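Vadamport group reports new way to teach robots how hard to hold a fruit

VADAMPORT, May 19, 2024 - A research group at Nivia has published the first results of a method called Clundix, which teaches a robot arm to pick up soft and uneven objects by learning from people. The people do the task with hand-held grippers, in ordinary rooms, and the arm learns later from the recordings.

Many robot hands are trained in a laboratory, on objects that are always the same. Fruit is a difficult case for them. Two apples of the same type can differ in size and skin, and a kiwi has no flat side at all. The Nivia group wanted recordings that include these differences from the beginning, so most of the work was done in homes, on tables and beds, with cloths and bowls that were already there. 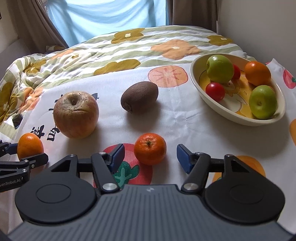
Fruit laid out on a printed cloth, with a mandarin between the open fingers of one gripper.

The set used in the new report, named Oral, has 3,000 recordings. Of these, 2,000 show one gripper working alone and the other 800 in the main group show two grippers working at the same time. The remaining part was kept apart for testing.

The main idea of Clundix is simple to explain. Older methods copy the complete path of the hand, from start to end. Clundix gives more weight to the short moment before the fingers touch the object, when the person makes small corrections of angle and opening. According to the report, these corrections contain most of what the robot needs to know about shape. The movement over the bowl afterwards can be learned from far fewer recordings.
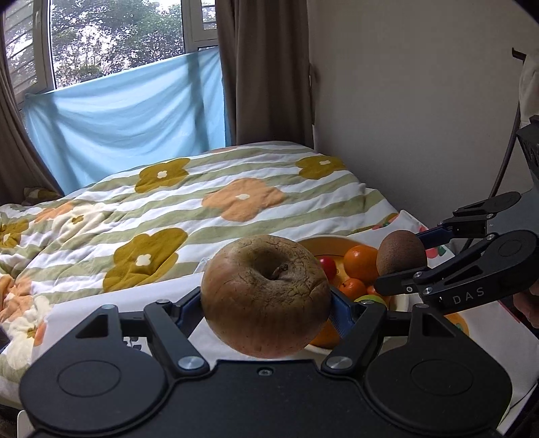
Two grippers in use at the bowl: a large round fruit or vegetable held in one, a kiwi in the other.

In the test, the arm had to lift 50 pieces of fruit that did not appear in the training recordings. The group says that it dropped fewer pieces than an arm trained on complete paths, and left fewer marks on the skin. Small round fruit was still a problem. The arm often closed a little too early and pushed the fruit away, mostly when it was lying on a cloth with folds.

The report also mentions a limit of the two-gripper recordings. When both hands are close together over a bowl, one gripper can hide the other from view, and the method then has to guess the position of the hidden fingers. The group is now trying to combine the views from both tools.

Nivia plans to make the Oral recordings available to other research groups in November. A second series, with vegetables and bread, is in preparation.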